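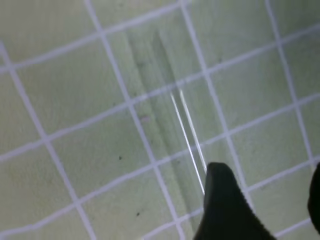

Pale green surface with a grid of thin white lines.

News > Press releases > Travel and city breaks

Last updated: 5 Sep 2021

Vultis opens new walking routes through the old and new quarters of Trorkgate

Trorkgate, 5 routes, one city card

The travel company Vultis is pleased to announce the opening of five self-guided walking routes in the city of Trorkgate. The routes are made for visitors who stay in the city for one or two nights and who wish to see more than the main square and the cathedral. They were prepared together with the local guiding firm Kaplan, which has worked in the city for many years and knows its small streets very well.

Many travellers pass through Trorkgate on the way to the coast and see only the railway station. We think this is a pity. The city has a covered market, a long river promenade, three theatres and a quarter of brick warehouses where there are now cafes and small hotels. All of these places can be reached on foot from the station, and the longest of the new routes can be finished in one afternoon, with time for a coffee.

The routes

The Market Route starts at the station and goes through the covered market to the old town hall. It is the shortest one and it is suitable for families with small children. There are no stairs on this route.

The River Route follows the promenade on the south bank and comes back over the iron footbridge. It is most beautiful in the evening, when the lamps are lit on both sides of the water.

The Warehouse Route is for those who like food. It passes the bakeries and fish restaurants of the former port. Please note that many kitchens in this quarter are closed between lunch and dinner.

The Hill Route climbs to the observatory by 344 steps. Good shoes are advised. Visitors who do not wish to climb can take bus 91 from the theatre and join the route at the top.

The New City Route shows the wide avenues, the concert hall and the modern library with its roof garden. The entrance to the roof garden is free, but the lift is closed during concerts.

The Prorkusance city card

All five routes are included in the Prorkusance city card, which is now on sale in the station hall and at the reception of most hotels. The card gives the visitor a printed booklet with the routes, free travel on buses and trams, and a lower price in the theatres and in the observatory. It is valid for two days from the first use. A card for children is also available, and children under six years travel free with an adult.

The booklet is printed in English, German and French. It has 91 pages and it fits in a coat pocket. For every stop there is a short text about the history of the place, the opening hours and the nearest toilet - our test walkers asked for this last point more than for any other.

Test walks in March

Before the opening, Vultis and Kaplan invited residents and guests of the city to try the routes. In March, 533 persons took part in the test walks and filled in a form at the end. After their comments, the River Route was made shorter, two stops were added to the Market Route, and the Hill Route received new benches. Small signs with the route names were also fixed at the street corners, 900 in total, so that visitors do not need to look at a telephone all the time.

Guided walks

Visitors who prefer to walk with a guide can book a place with Kaplan. Guided walks on the Market Route and the River Route leave every morning from the main door of the station. Groups are small, and it is recommended to book one day before. Walks take place also in light rain, but in a strong storm they are moved to the next day.

Information for editors

Maps of the routes and copies of the booklet can be requested from the Vultis press office. Journalists who wish to visit Trorkgate may also ask for a city card and a place on a guided walk.

Contact: Vultis press office, Trorkgate | © Vultis 2021 | Back to top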